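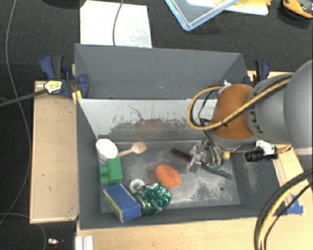

Turning Planes Faster at Jirkemora: Boarding Order and Gate Time on Small Regional Aircraft

Project report, Transport Studies, second year
Nimal Begum and Segundo Huamán

Why we picked this

We both love airports. Segundo grew up under the approach path at Jirkemora Regional and can still tell you which flight is late by the sound of it, and Nimal has spent more hours than she would like to admit watching planes get pushed back from the gate. So when the course asked for a project on "time in a transport system," we knew within about a minute what we wanted to do!

Most of the research we read on boarding is about large single-aisle jets with 150 seats or more. Jirkemora doesn't see many of those. Its main airline, Tremblay, flies turboprops with 68 seats, one door in use and two seats on each side of the aisle. We wanted to know if the boarding ideas that look good on paper for big jets do anything useful on a plane this small.

Our question

Does the order in which passengers board change how long a small regional aircraft spends at the gate, and if it does, is boarding really the part that holds the flight up?

The second half of the question was added in November, after our first morning of watching. More on that below.

What we did

The project had two parts. The first was observation. With permission from the airport we sat at the window seats near gates 2 and 3 and timed departures with a phone stopwatch and a paper sheet. For each flight we wrote down when the door opened, when the last arriving passenger was off, when the first departing passenger stepped on, when the last one did, when the hold was closed and when the aircraft moved. We ended up with 87 usable turnarounds. A few more had to be thrown out, mostly because a fuel truck parked right in our line of sight.

The second part was a simulation. Segundo wrote it in Python, using a simple grid for the cabin. Each passenger gets a walking speed, a bag or no bag, and a stowing time drawn from a range. We ran three boarding orders:

Random: everyone in one line, no groups. Tremblay did it this way during the whole period we watched.
Back to front: rows 10 to 17 first, then rows 1 to 9.
Window first: all window seats, then all aisle seats.

Nimal built the stowing times from a class experiment using the mock cabin at Mukeck, the training center across the road from campus. They let us borrow it for an afternoon, and 6 classmates took turns walking down the aisle and putting up backpacks and roller bags. It was chaotic and a lot of fun, and it gave us far better numbers than the ones we had guessed at first. (Our guess for a roller bag was much too short. The bins on a turboprop are small and people try the bag one way, then the other way, then under the seat.)

What we found

In the simulation, window first was the quickest. It averaged 605 seconds from first passenger to last passenger seated. Random boarding averaged 684 seconds. Back to front was the slowest at 731 seconds, and this surprised us, as it sounds like such a sensible idea. Watching the grid run in slow motion made it clear. When the back half boards first, everybody is trying to stow bags in the same few rows, and the line stands still behind them. With random order, people are spread out and several can stow at the same time.

So window first saves 79 seconds over what Tremblay does now. We were very pleased with that for almost a week.

Then we went back to the observation sheets. In 52 of our 87 turnarounds, the last passenger was on board before the hold was closed. In other words, for more than half of the flights the plane was waiting for bags, and getting people on sooner would have changed nothing. Large carry-ons are a big part of this. Tremblay collects them at the aircraft steps, and the cart can't be loaded until the last passenger has handed over a bag.

That sent us to Keven, the company that handles baggage at the airport. The shift lead gave us a full half hour and walked us through the order of work on the ramp. What we learned is that the handlers would love to get the roller bags earlier. If they were collected at the gate desk, the first load could go out while people are still in line.

We added that to the model as a fourth case, with bags tagged and taken at the desk. Boarding got shorter too, because nobody stops at the steps. Using random order plus desk collection, the average fell to 618 seconds. That is very close to window first, and passengers don't have to be sorted into groups at all.

Things that could be wrong

We only watched in late fall, when people wear thick coats. Coats go in bins. Summer flights may well look different.

We could see the door but not the cabin, so "last passenger on board" in our observations is not the same thing as "last passenger seated" in the simulation. We compare them with care.

The simulation has no families in it. Window first splits up a parent and a child, and no airline would do that, so the real saving would be smaller than ours. We tried to code groups of two and three but ran out of time before it worked properly.

Our classmates at Mukeck are all young and none was carrying a toddler.

What we would do next

Segundo wants to get the family groups working. Nimal would like to time a week of flights in July and see what happens without the coats - and with a lot more strollers. Keven's shift lead has asked for a copy of this report, and we have sent a one-page version with the desk collection numbers at the top.

The code and the scanned timing sheets are in the course folder under our names.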